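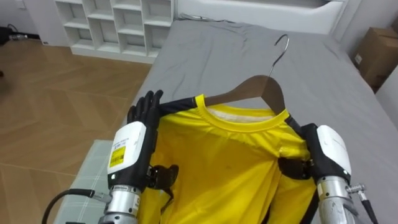

Yellow with black trim, on a dark wooden hanger.

Sandrine Chevalier has run the Minier amateur cycling club for 15 years and claims to dislike cycling. "I like the café stop," she says. "The rest is wind."

Membership stands at more than 300 – eight of whom, by her reckoning, can mend a puncture. 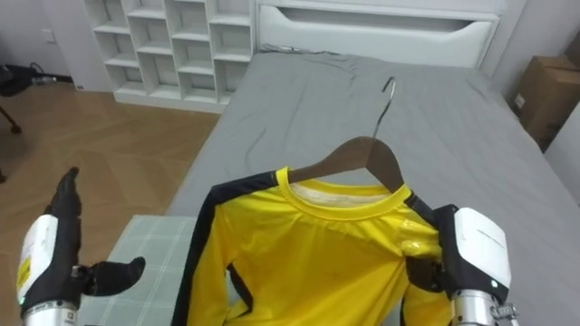 On hills

She won't be drawn on the climb to Zanier, except to say that she has done it once, in July, behind a man who sang. "He knew one song," she says. "It had 17 verses."

Would she go again? "By bus."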